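Wrist-camera gripper comparison

A wrist-camera gripper comparison is a test procedure in robotics in which two or more end effectors are mounted in turn on the same arm and judged on a fixed set of grasping tasks, using images from a small camera attached near the gripper. The procedure is used to choose fingers for household and light assembly work, and to check whether a controller tuned for one gripper can be carried over to another.

Background

Early comparisons of two-finger grippers relied on a fixed camera facing the workspace. This view records the path of the arm well but often loses the fingertips behind the object at the moment of contact. Mounting the camera at the wrist keeps the fingers at a constant position in the image, so that finger opening, object offset and slip can be read from the same region of every picture. The drawback is a narrow view of the surroundings and a strong dependence on arm speed.

Grippers compared

The Rundano series is the best documented. It set the Treltik, a parallel gripper with solid fingers, against the Shemweta, which has openwork fingers that bend around an object under load. Both were driven by the Grukside controller over the same cable and with the same closing force limit. Changing from one to the other required a new tool offset and a repeat of the hand-eye calibration – a step left out of the first runs, which were later discarded.

Procedure

Each trial begins with the arm at a home pose above the work surface. The arm approaches the object, closes, lifts, holds and returns the object to the surface. A trial is scored as a success only if the object is held through the full lift. The object set has 12 items, among them boxes, cups, cloths and flat items of consumer electronics. Object positions are drawn from a list prepared in advance, and the two grippers are given the same list.

Rundano recorded 1098 trials, of which 537 were run with the Treltik and the remainder with the Shemweta. Camera exposure was locked for the whole series.

Image quality

Motion blur is the main limit of the method. During fast wrist rotation the fingers, which move with the camera, stay fairly sharp, while the background is drawn out into streaks. Frames of this kind are kept in the log but left out of pose estimation.

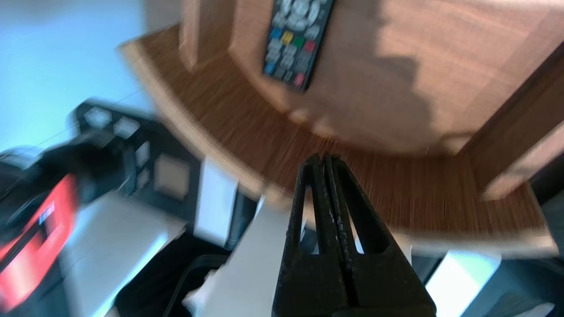 Wrist-camera view of a two-finger gripper with a remote control on a wooden surface. Source: Rundano test log. Retrieved 1 March 2025.

Flat objects such as remote controls are a common test of approach angle. The fingertips must reach the sides of the object without striking the surface, and a steep view makes the remaining clearance hard to judge. Shadows near the object can also be taken for part of its outline by simple segmentation methods. Dark fingers over a dark object give low contrast at the point of contact, and some groups add a light mark to each fingertip for this reason.

Limitations

Results apply to one arm, one controller and one closing force. Finger wear is not modeled, although soft fingers are known to change stiffness with use. Success rates from series with different object lists should not be compared directly.

See also

End effector
Hand-eye calibration
Parallel gripper
Visual servoing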